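Working to a Written Standard: Safe Practice for Gripper Tasks in Simulation and on the Bench

Student project report, Department of Engineering, Prernum College
Submitted 2021-06-09

1. Background

Our group was asked to write a set of working rules for pick-and-place tasks and to try them out in simulation before anyone used them on the bench arm. The simulator is Dronis, which the department already had. The rules were to be short enough to pin up next to the cell and clear enough that a first-year student could follow them without asking.
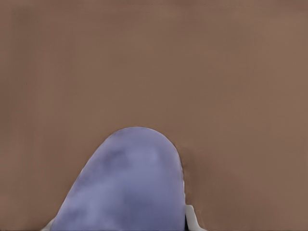
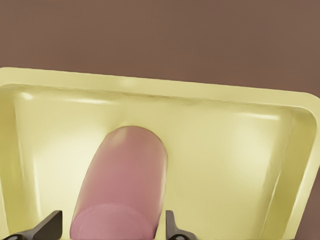

Figure 1. Simulated views from close to the gripper: a lavender object with a white finger on each side (first view) and a pink cylinder in a yellow tray between open black fingers (second view).

2. What we were asked to cover

The project brief listed four areas: setting up the work area, moving near an object, logging, and stopping. We added a fifth, naming of files, after losing an afternoon's work to two folders with the same name.

We did not try to write a safety standard. The published standards for industrial robots deal with guarding, risk assessment and the duties of whoever puts the system together, and a student group can't replace any of that. The college risk assessment for the bench cell stays in force and our rules sit under it. Where the two disagree, the risk assessment wins.

3. The rules

The final version has these rules. The wording is the same as on the sheet.

Rule 1. Before a run, write down which scene, which gripper model and which version of the control script you are using. If any of them changes, start a new log.

Rule 2. Keep the area the gripper will pass through clear of anything that isn't part of the task.

Rule 3. Approach with the fingers open. Check the gap on both sides of the object in the gripper view before closing.

Rule 4. Close at the low speed setting. The higher setting may only be used after a supervisor has signed the sheet for that task.

Rule 5. If an object is in a tray, set the lowest finger height from the tray floor and not from the table.

Rule 6. Log every attempt, including the ones you stop yourself. Give the reason for the stop in a few words.

Rule 7. One person runs the task and one person watches. The watcher has the stop button and does nothing else.

Rule 8. A script that has only been run in simulation must be marked SIM ONLY in its file name. The mark comes off when the bench check has been done and signed.

Rules 4 and 7 matter most on the bench. We kept them in force for the simulated work as well, so that people would be used to them. This was not popular, and for Rule 7 it meant that booking the computer room needed two people to be free at the same time.

4. How we tested them

We ran 2878 attempts in Dronis over the length of the project, using simple shapes on a flat surface and in a tray. Most were run in batches. The last 77 were run one at a time by students from another group, working from the printed sheet with no help from us. We wanted to know whether the rules could be followed as written, so we marked the logs and took no notice of how many objects were picked up.

Of those 77 logs, 34 had at least one entry missing. Nearly all the gaps were under Rule 6. People logged attempts that ran to the end and forgot the ones they had stopped early. The form we used at that point had a box for the result and no box for the reason, which didn't help.

Rule 3 caused the most questions. The first draft said "make sure the object is centred between the fingers", and two students read this in different ways – one took it to mean centred in the gripper view, the other measured from the finger tips. In a close view the near end of an object can be out of sight below the picture, and one finger can show much more than the other, so judging the centre by eye is not reliable. The present wording asks for a check on both sides and says nothing about centring.

Rule 5 was written late. An early script took its finger height from the table, and when the same script was used with a tray the target point ended up below the tray floor. The simulator stopped the run with a contact error. On the bench this would have pressed the fingers into the tray.

5. Things the simulator does not tell us

Our simulated surfaces are cleaner than the bench and the lighting does not change during the day. Contact between finger and object is worked out from a friction value that we chose ourselves, and we have no measurements to back it up. For this reason the rules do not allow a grip force to be copied from a simulated run to the bench arm. It has to be found again, starting from the lowest value.

We also could not test the watcher's part properly. In simulation a late stop costs nothing, and the watchers knew it. Reaction to a real fault needs to be looked at separately.

6. Changes made after the trial

The log form now has a reason box, and the result can't be saved until it is filled in. Stopped attempts get a number in the same series as the rest, so a gap in the numbers shows up at once.

The sheet was cut from two sides to one. We took out a paragraph on battery storage that had been copied from the Charbonneau workshop rules and had nothing to do with our arm.

File names now follow the pattern task, scene, version, then SIM ONLY if it applies. The Zorkia folder on the shared drive has the old names and has been left as it is, read-only.

7. Work left over

The bench check under Rule 8 has been written but not tried. It is booked for September, when the arm is back from its service. The group taking over will need the current sheet, the log form and the script that checks for missing entries, all of which are in the project folder under "handover".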